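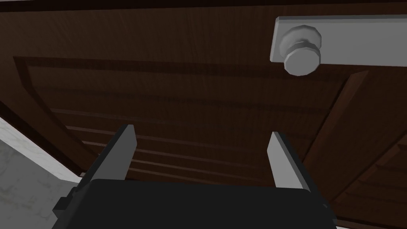

Quieting a Sticky Interior Door

Home Kitchen Laundry Workshop Garden Contact

We have two doors in our house on Curnville Road that swell up every August, and I used to just lean on them with a hip and hope for the best. Then I finally sat down with a pencil, a candle stub and a cup of tea – and what a difference a slow Friday afternoon makes!

Start with the hinges before you even think about sanding. Snug up every screw by hand, top hinge first, and if one just spins and spins, pull it out, tuck a wooden toothpick and a dab of glue in the hole, and leave it for 30 minutes before you drive it back in.

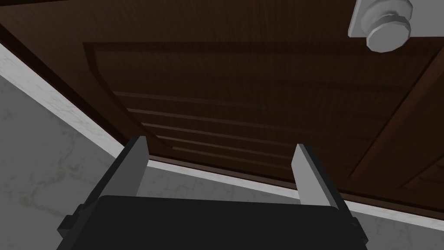
Next, rub the candle along the edge wherever you find a shiny spot, and open and close the door a few times to work the wax in. If it still drags, a few light strokes with fine sandpaper will usually do it (go easy, dear, you can't put wood back on). Touch up any bare edge with a bit of finish so damp air can't creep in.

For dust in molding and grooves, I like an old soft paintbrush, always working from the top down, and then a barely damp cloth. Wipe around the knob while you're there – that's where the fingerprints gather in my house, especially on baking days.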